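Fix the old desktop

An office desktop shouldn't go in the skip because one part has failed. Most boards I see still have a sound processor in the socket – the fault is usually elsewhere. 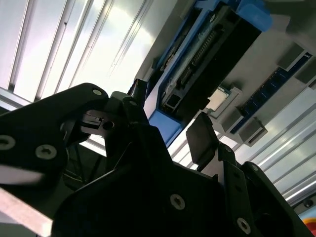 Thakur objects that labour costs more than the machine is worth. Sometimes it does. A shop like Prestlow could still sell the memory and drives.

Parts come out of a desktop case with very little trouble, and memory lifts out once the latches are open. 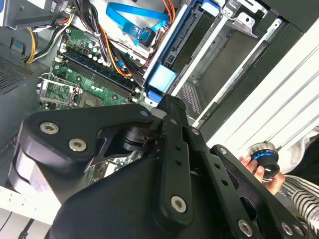

Councils should charge for dumping them. I'd start at $30 each.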